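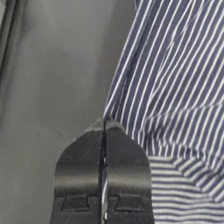 ## Folding trials, striped woven goods

Progress report for September, Clutinar linen and garment handling project
Prepared by Tove Ravn for Gráinne Carroll, Kinlow

### 1. Status

Work on plain cotton is complete. Work on striped goods started this month and is still open. The navy cloth with thin white pinstripes was chosen as the first striped item, as agreed at the last review. Checked cloth and knitted goods have not been started.

The budget line for materials is unchanged. One purchase is pending and is covered in section 5.

### 2. Stripe direction as a fold record

On plain cloth, a fold has to be judged by its edge and its shadow. On pinstripe, the stripes carry most of the information. Where the cloth is flat, they run parallel. At a crease they bend. At a fold they change direction, and in the view at the head of this report the lower part of the cloth has stripes close to horizontal while those higher up run mostly vertically.

Chantelle Motaung has written a short grading note based on this. A fold is graded on two points: whether the stripes on each layer are straight, and whether the angle between layers matches the fold called for on the work card. Small ripples in the upper layer are recorded but do not fail the item.

One case is not settled. A diagonal line with stripes meeting at a slight angle on either side can be a seam or a sharp fold. The grader is to enter "line, type not known" unless the item has been opened out and checked. Earlier entries that used "fold" for every such line are being corrected by Jarrah Whitcombe.

### 3. Work surface

The smooth matte gray surface gives good contrast with navy cloth and will be kept for dark goods. Its shading is uneven, with a light band and darker areas toward the edges of the view. This has no effect on grading dark cloth. It may matter for pale gray or white goods, and a second surface color should be compared before those are scheduled.

The surface is to be wiped down before each session. Lint on it has been mistaken for loose thread in two earlier entries.

### 4. Records

The fold log now holds 712 entries, covering plain and striped goods. Trí Lý moved the log to the new layout, which has separate columns for layer, stripe angle and crease. Nine entries from the plain cotton work had no item code and were left out of the totals.

### 5. Open items

- Grading note: comments due from the Grovville site before it is issued.
- Comparison surface: quote received from Ó Ceallaigh, awaiting approval by Kinlow.
- Seam or fold entries: correction in progress.
- Pressing: no decision on whether striped goods are pressed before folding. Both methods are in the log and must be reported separately until this is settled.

### 6. Next period

A set of 100 folds on pinstripe is planned, using the revised log and a single grader. Work on checked cloth will begin once that set has been reviewed. Approval of the comparison surface is requested before the pale goods are scheduled.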